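From: Gillespie MacBrayne
To: Kirley Footpath List
Subject: Re: Horkia loop, footwear and the creek crossing

Ustyna Holovko wrote:
> Hi all,
>
> Two things before the August walk. First, can someone confirm whether
> we are doing the full Horkia loop or stopping at the mill and coming
> back the same way? The notice in the newsletter says one thing and the
> sign-up sheet says the other.
>
> Second, I have had three separate people ask me whether they can do it
> in sandals. The creek crossing is over the ankle after rain and some
> of them don't want to carry wet boots for the rest of the day. I don't
> know what to tell them. Last year Volkan did it in sandals and was
> fine, but he also didn't do the upper section.
>
> Ustyna

Ustyna, thanks for chasing this.

It's the full loop. The sign-up sheet is right and the newsletter is wrong. I wrote the newsletter text in the spring, when the upper gate was still locked for the logging, and forgot to change it. Kekeli walked the upper section on Thursday and the gate is open. The trail is clear except for one downed beech just past the second switchback. You can get under it if you take your pack off. He did not think it was worth asking the county to come out for it before the walk.

On sandals. The creek bed is fine in them. The problem is the old quarry road, which is all broken slate from the spring house up to the ridge, and the descent on the far side, which is clay. Slate gets in under your foot and clay packs into the sole. Anything with shallow tread turns into a skate after the first hundred yards. If people want to wear sandals they should turn one over and look at the bottom before they decide. Deep ridges with open space between them are what you want. If the edges have worn round, leave that pair at home. A closed heel strap that can be pulled tight matters just as much, and so do toes you can afford to stub.

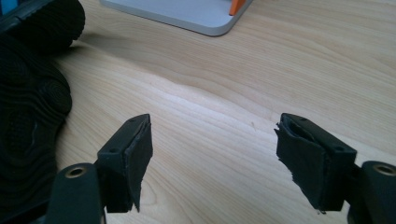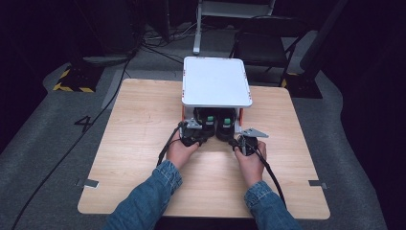
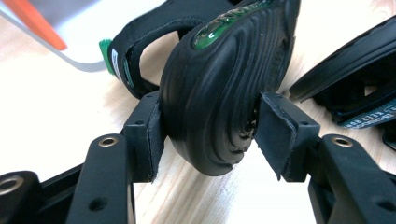

Last one: black sport sandal, sole side, curved ridges.

My own view is that most people will be happier in light trail shoes with a spare pair of socks in a plastic bag. Cross in the shoes, wring out the socks on the other side, put the dry ones on, and carry on. Your feet will be damp for an hour and then you stop noticing. I have done the crossing barefoot and would not do it again.

Anyone with a bad ankle should wear boots for the whole thing, sandals or no sandals. I will have poles in the car that I can lend at the trailhead. Ask me before we set off, please, and not at the creek.

Some other items while I am writing.

Parking. The Morberg Road lot has been resurfaced and the lines are closer together than they used to be. Please share cars where you can. The overflow is the grass strip by the pump house, and the farmer has asked us not to block the second gate because he brings hay through there in the afternoon.

Water. There is none after the spring house. I would not drink from the spring house either without treating it. Bring what you need for the day.

Height and time. The ridge is a little under 3000 feet and we climb around 1000 from the mill. It is steady until the quarry road and steep after it. Slower walkers are welcome but need to know that there is no shortcut back once we are past the ridge. If you are unsure, come as far as the mill, have lunch, and walk back with Valentyna Kobzar, who is turning around there anyway.

The mill. People always ask about the date over the door. It says 1755, but that stone came from an earlier building downstream, so the mill itself is later. The Adebisi family own it now and have been good about letting us eat on the wall. Please take everything out with you, including orange peel.

Dogs. On a lead through the lower pasture, both ways. There are calves.

If the forecast is bad I will post to this list by 7 in the evening the night before. If you don't see anything from me, the walk is on. I won't be phoning people individually this time, so if you know someone coming who doesn't read the list, please pass it along.

Ustyna, could you put the full loop on the sheet by the library door as well? I still have the old version up there with my name on it.

Gillespie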